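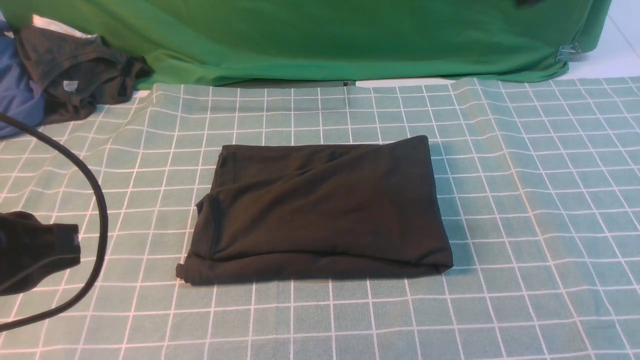
*A black knit garment, folded and ready for the swap pile.*

## The Irgate clothing swap is back this April

It's nearly swap season again, and I can't wait! If you came last fall you'll remember how full the hall got, and how many of us went home with a coat we hadn't planned on. We took in 1,500 pieces and 1,225 of them found a new closet before the doors closed — our best result so far. The rest went on to the Trumari thrift store, where the wool sweaters sold in the first week.

The rules haven't changed much. Bring clean clothes you'd be happy to hand to a friend, up to 30 items per household, and you'll get one token for each piece we put out. Kids' clothes are half a token (so a bag of baby things goes a very long way, and new parents should come early). Shoes are welcome if the soles still have some life in them. Please keep underwear, swimwear and single socks at home.

Drop-off opens at 9 a.m. at the side door on the Raltis Street end of the building. The swap itself runs from 11 until 3. If you can only drop off, leave your tokens in the jar by the door and they'll go to families who come with nothing to trade.

New this year is a mending corner, and I'm so excited about it! We've been lent an old Bühler sewing machine that makes a terrific racket and sews through denim like butter. Bring one thing that needs a hem, a button or a patch. You'll be shown how to do it yourself, and you can take your time over it. I finally learned to darn a heel over the winter and have been boring my whole family with it ever since.

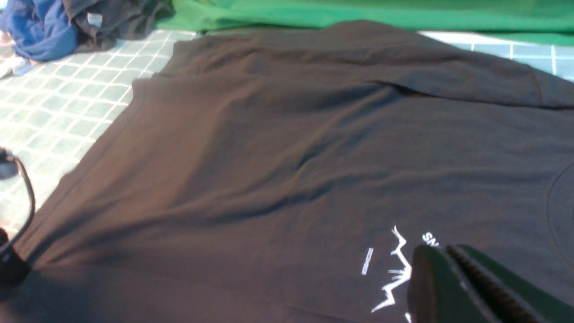 *Short-sleeved T-shirt in black, laid out flat.*

T-shirts get their own two tables, sorted by size only. Last time they were mixed in with blouses and I spent half the afternoon digging for a men's large. Plain ones always go fast, and band shirts go faster — someone traded in 31 of them over the past two swaps, and I'd love to see that collection again!

We could still use folding tables, hangers and a full-length mirror or two. Put your name on anything you lend us, and pick it up by 4. Coffee is free, cake is one dollar a slice, and the lemon one sells out before noon.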